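件名: Re: [grip-ml 318] 布つかみ、ZotaとCevuraどっちにするか

出先から書いてます。長いわりに雑です。すみません。火曜の打ち合わせまでに一回流しておきたいので。

先に引用。前のメール読んでない人もいると思うので、ほぼ全部残します。

> お疲れさまです。布用のグリッパの件、そろそろ絞りたいです。
>
> 手元で比べているのは次のふたつです。
>
> ・Zotaの曲がり指(手持ちハンドル付き)
> ・Cevuraの平行開閉、標準パッド
>
> 箱とボトルだけならCevuraで何の不満もありません。幅の再現性がいいし、校正も電源入れ直すまで触らなくて済みます。
>
> 問題は布です。Cevuraのパッドは面で押さえるので、床に広げた布の一枚だけをつまむのが苦手で、下の布まで一緒に持ってきます。逆にZotaは先が細く入るぶん一枚だけ取れることが多いのですが、持ち上げている途中で指の合わせ目から布が逃げます。
>
> 質問です。
>
> (1) Zotaで布が逃げるのは、指の形の問題か、締める力の問題か。
> (2) Trellicoのカメラは手首側につけたままでいいか。指が画面の下半分を占めるのが気になっています。
> (3) コントローラはOstrowskiのまま続けるか。
>
> それと、回数を決めてください。毎回「何回かやってみた感じでは」という報告が上がってくるので比べられません。一条件100回でどうでしょう。
>
> 置き場所の都合で、作業は床に布を敷いてやってもらって構いません。机だと肘がぶつかるという声が出ているので。

では順番に。

■回数について

100回でやりました。正確にはZotaは100回やりきった、Cevuraは途中で一回中断あり。中断前と後でパッドの清掃をはさんでるので厳密には条件が変わってます。再測するかどうかは相談させてください。個人的にはそこまでしなくていいかと。差がはっきり出たので。

手順は、薄い布を一枚敷いて、その上に小さめの布を丸めて置く。手持ちでつまんで、持ち上げて、15秒保持。落ちなければ成功。下の布がついてきたら失敗あつかい。下の布の端がちょっと浮いただけのやつは「引きずり」として別に印をつけました。ここ判断が人によってぶれるので、あとで動画見て揃えます。

上の布の丸め方は毎回くずして置き直し。きれいにたたんだ状態からは始めてません。たたんだやつは前回のデータがあるのでそっちを見てください。

■(1) 指の形か力か

結論からいうと両方。ただし効いてるのは形のほうだと思います。

Zotaの指は外側が丸くふくらんでいて、閉じると真ん中の線で左右が合わさる形。で、根元側に三角のすきまが残る。布をしっかりくわえたつもりでも、たるんだ分がそのすきまに溜まって、溜まった分が重さで引っぱられて、先のほうから抜けていく。持ち上げた瞬間は取れてるように見えるんですよ。そこが厄介。保持時間を短くしてたらたぶん気づいてない。

締める力を上げると抜けるまでの時間は延びます。でも抜けないようにはならない。しかも力を上げると今度は指先が先に当たって、根元がよけいに開き気味になる感じがある(測ってません、手の感触)。手持ちだと握る側の疲れもあるし、後半の成功率が落ちてるのは指じゃなくて人間のせいかもしれない。ログを前半後半で分けて見直します。

あと、つまむ深さ。深く突っ込めばいいと思ってたら逆でした。深いと下の布までいく。浅く入れて、閉じながらちょっと引き気味にするのがいちばんましでした。これを腕に載せたときに再現できるかは別問題。 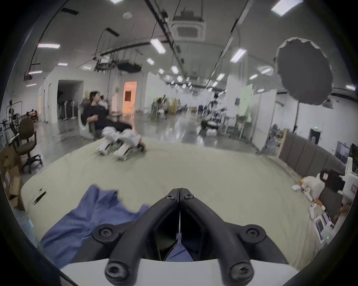 指を閉じた状態、布の上。青い方が上に置いた布。

すきまの話にもどります。対策案。

・内側に薄いシリコーンを貼ってすきまを埋める。一番早い。ただし貼ったものがずれる。前にCevuraのパッドで同じことをやって、午後にはもう斜めになってた記憶が。

・指を作り直す。内側だけ平らに近づけて、外側は今の丸みのまま。先端ねじの位置は変えない。変えるとまた全部やり直しになるので。

・あきらめて、抜ける前に置く。保持が要らない作業ならこれでもいい。布を拾って隣に寄せるだけなら、15秒も持ってる必要がそもそもない。

三番目、逃げに聞こえるけど一回まじめに考えてもいい気がしてます。評価の15秒って、もともと箱の試験から持ってきた数字ですよね?布に対して意味のある時間なのか、誰か根拠しってたら教えてください。

ついでにねじ。指先に近いところの丸頭、布の種類によっては引っかかるんじゃないかと疑ってたんですけど、今回の布では引っかかりらしいものは出ませんでした。編み目の粗いやつだと分からない。ニットで別にやるなら、頭の沈むねじに替えたものも用意して並べたほうがいいです。

■Cevuraのほう

予想どおり。くわえたら落ちない。全然落ちない。そのかわり下がついてくる。失敗のほぼ全部がこれ。

パッドを縁だけ当てるように傾けて入れるとだいぶ改善します。改善するけど、傾ける角度が布の盛り上がり具合しだいで毎回ちがう。手でやれば目で見て合わせられるけど、自動でやるにはカメラ側でしわの高さを取る必要があって、それ今のTrellicoの設定では無理です。解像度より、近すぎて合わない。

箱とボトルについては引用のとおりで意義なし。幅の戻りは相変わらず優秀。なのでCevuraをやめるという話には絶対しないでほしい。布だけ別、という整理で。

■(2) カメラ

手首側のまま、でいいと思います。

指が下半分に入るのは確かに気になる。自分も最初は邪魔だと思ってました。でも、指が映ってないと閉じ具合が絵から分からないので、あとで見返すときに困る。エンコーダの値と突き合わせればいいんですが、時刻がずれてたときに絵で確認できるのはかなり助かる。今回も一回それで救われました。

むしろ問題は奥です。床で作業してると画角の上のほうに部屋が全部入る。天井の照明が並んで入って、露出がそっちに引っぱられて手元が沈む。緑の布は明るいからまだましで、黒っぽい布に替えたら相当きついはず。自動露出を切るか、測光を下半分に限定するか。設定画面に項目はあった。試してない。時間なくて。

それとカメラの角度をもう少し下に振る案。下に振ると今度は指が画面の大半になる。ブラケットの穴ひとつ分だけ動かして様子見、が現実的かと。穴の間の位置は固定できないので、やるならスペーサ必要です。

人が映る件も前から言われてますが、背景に人が入ったコマの扱いは撮る側で決めないほうがいいです。印だけつけて、捨てるかどうかは使う側で。今はそうしてます。

■(3) コントローラ

Ostrowski継続に一票。というか替える理由が見つからない。

気になるのは一点だけで、長く回してると記録の番号が飛ぶことがある。今回も3805の次が抜けてました。中身が落ちてるのか番号だけ飛んでるのか切り分けできてない。前後の時刻を見る限りは番号だけの気がするけど、気がするだけ。同じ現象見た人いたら、ファームの版と一緒に返信ください。うちのは先月のまま上げてません。

上げると指の開閉速度の既定値が変わるらしいので、試験が終わるまで上げたくないです。途中で上げた人いたら、それも正直に書いてください。怒らないので。データ混ぜるほうが困る。

■こまごま

・床の作業、膝が痛い。マットが要る。敷いた布の下に入れると布の高さが変わるので、膝の下だけにすること。

・布は敷き直すたびに盛り上がる場所が変わります。平らに伸ばしてから始めるのか、しわのまま始めるのか、決まってないですよね。今回はしわのまま。実際の使われ方に近いのはこっちだと思うので。ただ比較としては雑になる。両方やるのが正しいけど倍かかる。

・やわらかい小物(ぬいぐるみ系)も次の候補に入れたい。Zotaはあれが得意なはず。外側が丸いので、小物のあいだに割り込ませても周りを引っかけないのがいい。数値はまだ無いです。

・Cevuraの予備パッド、残り少ない。発注は誰がやる?前回の注文票が共有に見当たりません。

・Zotaのハンドル、長時間持つと親指の付け根にくる。重さというよりバランス。前が重い。うしろに錘を足すと楽になるけど総重量が増える。どっちがましか人によって意見が割れそうなので、持つ人それぞれで試してから書いてください。

・あと測定用紙の「引きずり」の欄、丸とチェックが混ざってます。丸に統一してくださいい。

■火曜に決めたいこと

指を作り直すか、貼りもので様子を見るか。これだけは決めたい。作り直すなら加工の順番待ちがあるので、その場で図面の担当まで決めないと一月中に間に合わない。

保持時間をどうするか。15秒のままなら、今回の数字をそのまま前回と並べられます。変えるなら全部動画から測り直し。やれなくはない、やりたくはない。

しわの初期状態。平らか、しわか。

カメラの測光設定は打ち合わせの前に自分で触ってみます。うまくいったら別スレッドで流します。

表はまだ集計中なので今回はつけてません。前半後半に分けたやつと一緒に、月曜の夜までには共有に置く予定。遅れたら催促してください。

次の電車乗るのでここまで。返信は引用短めでお願いします、自分がいちばん長いですが。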